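Hullano tabletop set, student release 2
Data card and notes for users

Hullano is a set of simulated two-arm episodes made by the robotics club for its term project. Every episode takes place at the same table in the Nyitrai simulator, with kitchen items and small furniture placed by script. The set was frozen on June 1, 2018. Later fixes go into the next release – please do not patch files in place.

Contents

The release holds 700 episodes: 300 for picking and holding, the rest for placing. Each episode folder has the rendered views, joint positions for both arms and a text file with the task wording. Object positions are drawn again for each episode; wall, floor and table stay fixed.
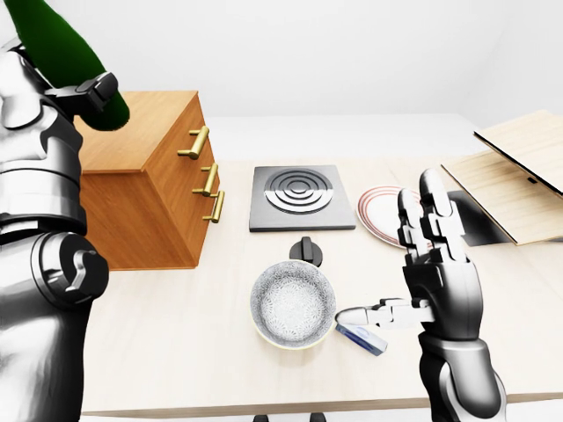 Rendered view, holding task: bottle in the left hand, hot plate and bowl on the table.

Known problems

Finger contact is modelled simply, and thin objects can slip through a closed hand. In 5 episodes the task wording names the wrong hand; these are listed in errata.txt. Raised hands may hide objects further back, so do not rely on a single view for object labels.

Use

Load episodes with the Hevik reader, version 2 or later. Older versions swap the left and right joint columns without a warning. Teams entering the Brillis student round must keep the given split between training and test episodes.

Maintainer: Itzel Escobedo. Send corrections with the episode number and the time step.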